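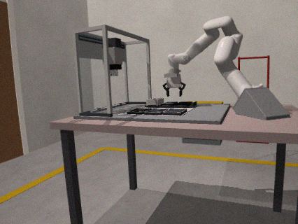

A morning at the Mellstead jewelry fair

I've been meaning to get to the Mellstead fair for years, and this January I finally made it! Doors opened at nine and I was in line well before that with a coffee and a tote bag. It's held in the old exchange hall, 77 tables this year according to the floor plan, most of them secondhand gold and silver with a few watch people along the back wall.

I went straight for the chains because that's my weakness. Hundix had the best spread by far, trays and trays of curb and belcher bracelets, each one with a little paper tag giving the weight and length. I love a seller who does that. So many tables just write "heavy" and a price, and then you have to stand there and ask for the scales. I tried on a flat curb that I really liked, but the clasp felt mushy and when I looked close the last link had been soldered pretty badly. The man at the table knew about it and offered to knock a bit off. I said I'd think about it (I did think about it, all the way around the hall, and then it was gone).

Vollanari is more of a silver place. Charm bracelets, lockets, a big bowl of odd earrings that I could have dug through all day. Prices were fair on the small stuff and kind of wild on the lockets. I bought 2 plain bangles there and got them wrapped in tissue and a rubber band, very fancy.

The one that made my jaw drop was at Björklund – a rope necklace, thick as my finger, with $3,483 on the ticket. I asked if I could hold it anyway and they let me, no fuss at all. It's a strange feeling having that much gold in your palm! They also had a case of signet rings, mostly blank, and they'll engrave them while you wait if the line isn't too long. It was too long.

A few practical things if you're thinking of going next year. Bring your own loupe, even a cheap one, as the lighting on the side aisles is pretty yellow and the hallmarks are hard to read. Plenty of tables take cards but the smaller ones were cash only, and the machine in the lobby had a line out the door by ten. The cafe does a decent grilled cheese. Parking behind the hall fills up early, so I'd take the bus – it stops right across the street.

I left at 2 with sore feet and less money than I came with. The bangles look great together, though one is a hair bigger than the other and keeps sliding over it. I'm still sulking over that curb bracelet, bad solder and all.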